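Section 4. Setting Up the Bustar Countertop Juicer

Read this section before the first use. The parts named here are shown on the fold-out sheet inside the front cover.

4.1 Before you start

Choose a flat, dry surface near a grounded outlet. Leave 6 inches of clear space behind the base so the vents stay open. The juicer weighs more than it looks — lift it by the base, never by the spout.

Wash the cone, strainer and juice bowl in warm soapy water and let them dry. Wipe the base with a damp cloth only.

CAUTION: Do not put the base in water or in the dishwasher. Unplug the juicer before fitting or removing any part.

4.2 Fitting the parts

1. Set the base on the counter with the spout facing you.
2. Press the four rubber feet down firmly. If the base slides, wipe the feet and the counter and try again.
3. Lower the juice bowl onto the base and turn it clockwise until it clicks.
4. Drop the strainer into the bowl. The tab on the rim fits the notch at the back.
5. Push the cone onto the drive shaft. It should sit level and turn freely by hand.
6. Close the spout by tipping it up.
7. Plug in the cord.

Note: Models with the Tsao strainer have two tabs. Either tab may go in the notch.

4.3 First run

1. Place a glass under the spout and tip the spout down.
2. Press the cone lightly with your palm. The motor starts under pressure and stops when you let go.
3. Run it empty for a few seconds. A faint smell from the motor is normal the first time.
4. Cut a fruit in half across the middle and press one half onto the cone.
5. Keep steady pressure until the half is empty, then lift it off.

The cone changes direction if you let up and press again. Do this once or twice per half to get the last of the juice.

CAUTION: Do not run the motor for more than 4 minutes at a time. Let it cool before you go on. If it cuts out, unplug it and wait until the base is cool to the touch.

4.4 Fruit size

The standard cone takes lemons, limes and most oranges. For grapefruit and other large fruit, fit the wide cone over the standard one. Bring cold fruit to room temperature first and roll it on the counter under your hand.

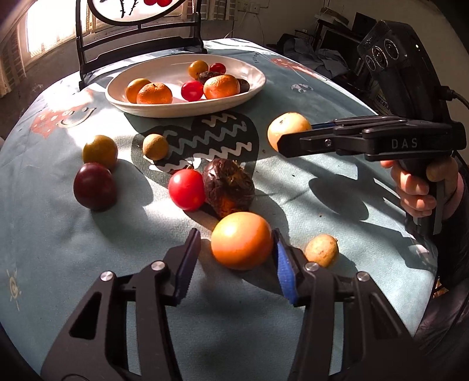 Why does juice stay in the bowl after I finish?

Pulp has blocked the strainer. Unplug the juicer, lift out the strainer, rinse it under the tap and put it back with the tab in the notch.

Note: Replacement strainers and cones are listed in Section 7 under part numbers 166 and 210.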